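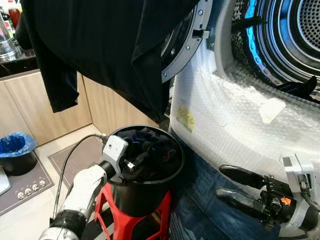
Tralach W2 - Zweiarmsystem für die betriebliche Wäschepflege

Der Tralach W2 übernimmt das Be- und Entladen von Frontladern in Teeküchen, Wohnheimen und kleineren Betriebswäschereien. Das System arbeitet mit zwei Armen und Parallelgreifern; ein Umbau der vorhandenen Geräte ist nicht erforderlich.

Auswirkungen auf den Arbeitsplatz

Mit der Einführung verlagern sich die Aufgaben des Personals. Das wiederholte Bücken und Heben entfällt weitgehend, während Sortierung, Fleckenprüfung und Endkontrolle in der Verantwortung der Beschäftigten verbleiben. Tralach empfiehlt, die Mitarbeitervertretung vor der Inbetriebnahme einzubeziehen.

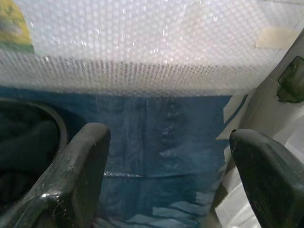
Die Greiffinger sind für Textilien unterschiedlicher Stärke ausgelegt und lassen sich ohne Werkzeug wechseln. Sie sind wöchentlich von Fasern und Staub zu reinigen - bei stark fusselnder Ware täglich.

Einweisung

Zum Lieferumfang gehört eine Schulung für 2 Personen je Standort. Die Leitung der Schulungen liegt bei Tuulikki Pesonen. Fragen zur Arbeitsplatzgestaltung beantwortet Honeylyn Dumlao.

Technische Angaben

Bestellnummer: 1147
Schulungsdauer: 40 Stunden
Empfohlener Freiraum vor dem Gerät: 60 cm
Steuerung: Finus
Zubehör: Ersatzfinger Lagman, paarweise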